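Two Fingers, Two Pads, One Small Apartment

The Adjei hand tool weighs less than a bag of sugar, and after 2 hours with it you still notice every gram. Gaspard Texier has carried one through bedrooms and kitchens in Trorkton since February, along with its rival from Prundano. He wanted to know which of them a person could use all day.

Both are grippers you hold yourself. A camera rides on top, your hand closes the fingers, and the recording later goes to an arm that has to make the same move. If the fingers slip for you, they will slip for the arm.

Texier ran 232 picks with each tool, using things people leave lying around: phones, pens, candy wrappers, small bottles. He kept to homes on purpose. A lab bench is flat and evenly lit, and a desk under a shelf is neither.

The Prundano has the stronger squeeze and the worse wrist. It did well on books and boxes, then struggled wherever a shelf hung low over the work. The Adjei is slimmer and got into those spots, but its stock pads were too hard. Round objects rolled out of them 12 times in the first session.

Soft textured pads from Pritura fixed most of that. They cost little and take 3 minutes to change — less once you stop losing the screws. Texier now fits them before anything else.

His other complaint is the camera. On both tools the view bends badly toward the sides, and bright windows wash out whatever is near them. He has learned to go in low and slow, with the jaws wide open, and to close only when the object sits between both pads.

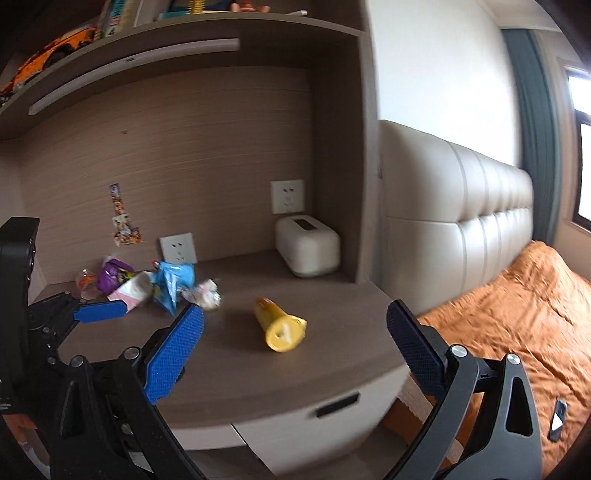
Cylinders are still the hardest. Texier lines the fingers up across the narrow width and lets the pads do the holding, and he wants to try a third pair, a little wider, before he picks a winner.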